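Spent the whole afternoon at Ardeleanu steering a pretend robot round a pretend city with a gamepad, so that it can learn to walk to a shop. Mohit Tyagi calls it teaching. I drive, it records what I did and what it could see, and later it is meant to do the same without me. We need 400 runs before November. I have done 90, and my thumbs hurt.

What bothers me is that I'm not a good example. I dither at kerbs. I go wide for no reason - and it will go wide for no reason too, forever. Mohit says it averages out over enough runs. He said that about Gadcombe as well.

Saved these from today's route, pavement and crossing, before I shut the thing down at six.

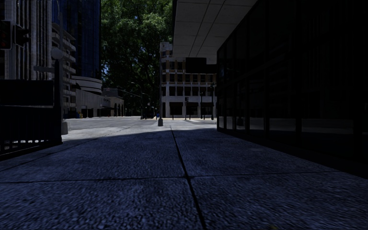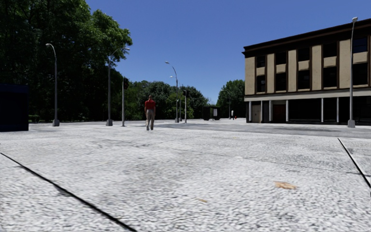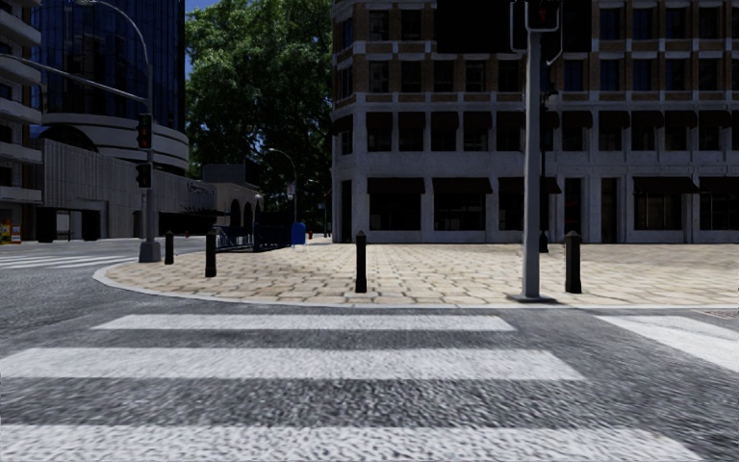

Sebastian Ghiță thinks I have it backwards, and that the dithering is the useful part, as a robot which has only been shown perfect driving has no idea what to do once it drifts off line. He would have me go wrong on purpose one run in ten and then recover. I said I could manage that without trying. Still not convinced. Back on the gamepad at nine, and must ask about the dead left trigger.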